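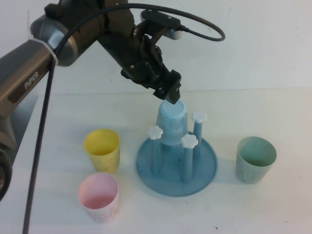 Allthorpe Cups and Racks – read me first

Hi! I'm Nga Tôn and this is the folder where I keep my notes and pictures on cups and the things people dry them on. It started as a list for my own kitchen, back in November, and then friends kept asking for it, so now it has a README like a grown-up project.

What's in the folder

There are 216 pictures and one spreadsheet called cups.csv, which has 929 rows. A row is one cup in one spot, so the same cup shows up over and over (upside down on a peg, right side up on the table, and so on). If you only want one row per cup, filter on the column "first" and you get 31.

The columns

cup_color: my own word for it. Light blue, yellow, pink, teal-green. I went back and forth on teal-green for ages and the older rows may still say "mint", sorry.
cup_material: plastic or paper. Blank means I forgot to write it down.
way_up: "up" or "down". Down means the open end faces the floor.
place: rack or table.
peg: front left, front right, back left or back right, as you face the rack. Empty for anything on the table.
notes: whatever I felt like typing that day. Some of it is about lunch.

About the racks

My favorite is the blue one with the round, shallow see-through tray and four pegs, three with little white flower caps. It's cheerful and it takes up hardly any table! I'd call it good for light plastic cups. Tall glasses make me nervous on it, and I keep those on the long wire rack from Pelen, which is ugly but has never let me down. The Baranden rack is in the early rows only – I gave it to my sister.

Small thing if you own a rack with a tray: lift it out and rinse it. Specks show up on a clear tray fast, and I'm as bad about this as anyone.

Paper cups

I know, you don't dry paper cups. They're in here for the colors and for sorting, and they always stay on the table. Please don't "fix" those rows.

Known problems

Rows from the first week have the pegs swapped left to right. I've corrected most of them.
The Eyvindsson mugs are listed twice under two spellings.
Anything marked "chipped?" is a guess from memory.

Using it

Take what you like, for school, craft projects, shop displays, whatever. A mention of my name is nice. If you add cups, put yours at the bottom of the sheet and keep my color words if you can – new ones are fine for new colors.

Last tidied April 19, 2019. Next up are lids, once I find them all.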